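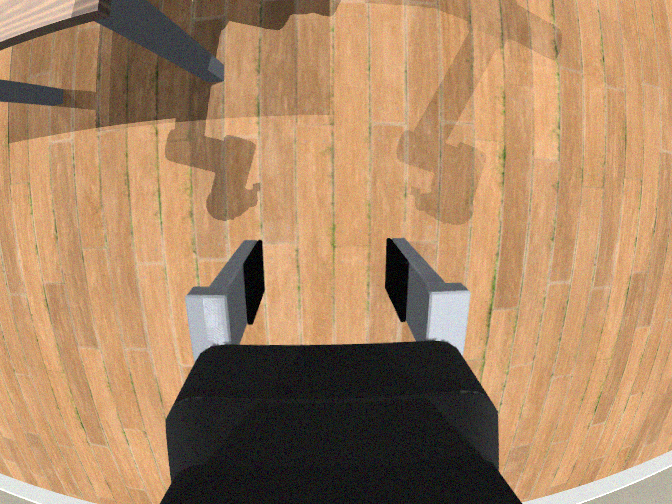
OK so I finally got my water bill from Stenport and I have questions. 2,804 gallons?? For one person and a cat?

February was 2,412 and I thought THAT was high. I was taking baths every night in February!

Called them this morning. On hold for 26 minutes, same four bars of piano the whole time, then a very nice guy told me to put food coloring in the toilet tank and wait.

Blue. The bowl went blue in like ten minutes. So it's the flapper.

Hardware store in Luo had two kinds and I bought the wrong one, obviously. Went back. The right one was cheaper, so I'm calling that a win.

New flapper is in, tank's quiet (I didn't even know it was making a noise until it quit!). I'm going to read the meter before bed and again when I get up.

If you rent an older place, go do the food coloring thing tonight. Any color works, I used what was left from birthday cupcakes.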